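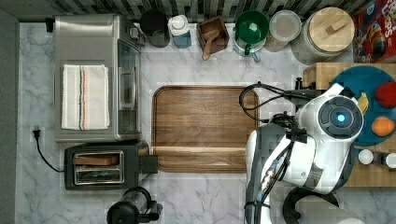 *A robot arm at the breakfast counter, with a tray, a slice of bread and some fruit.*

Hi! I'm going to tell you about my job, and about how it changed when the robot arms came. I work at Bodel, where we make breakfast trays for people who are too busy (or too sleepy) to make their own. We send out nearly 900 trays every morning, and the first one has to be ready by 5:30. Yawn!

Setting up a breakfast tray sounds easy, right? Toast here, banana there, done. But try telling somebody how to do it without leaving anything out. How hard do you squeeze a banana? You've never had to think about that, but a robot arm needs to get it right every single time. Squeeze an apple a bit too much and it's fine. Do that to a banana and, well, yuck.

An arm like this one has joints, the same way you have a shoulder, an elbow and a wrist. There's a motor inside each joint, and the motors turn together to move the arm where it needs to go. Look for the dark round joint with the blue light in the middle. And see all those black cables? Cables carry power and messages, a little like the nerves in your own arm. They need plenty of slack so they don't get yanked when a joint bends, and that's why you'll often see big loops of them.

## So what do the people do?

This is the question kids always ask me when I visit schools, and it's a really good one.

Before the arms, I stood at a counter and put the same things on the same kind of tray, over and over. One morning in January I did 72 trays before my first break and my shoulders hurt all day. The arms do a lot of that reaching now. My shoulders are very happy about it!

I still work in the kitchen, but my day is different. I check the fruit for bruises. I taste things (best part!). I clean up crumbs, which get absolutely everywhere. And I teach the arms new jobs by moving them slowly through each step. When we got a new kind of mug, I spent a whole week showing one arm how to hold the handle.

Not everybody liked the change. My friend Halvard Dalen worked next to me for years, and he missed chatting while we filled trays together. He was also worried there wouldn't be enough work for all of us, and I was too. Two people on our team moved to the Flidton kitchen, where they bake the bread. Halvard stayed and learned to fix the arms. It took him months of classes, and he says the math was the hardest bit.

## Try it at home

Ask a grown-up to be your robot. Put a plate, a piece of fruit and an empty tray on the table, then tell your robot how to move the fruit onto the tray. The robot can only do exactly what you say! If you forget to say "open your hand," the fruit never gets put down. My niece needed eleven tries, and she laughed so hard she had to sit on the floor.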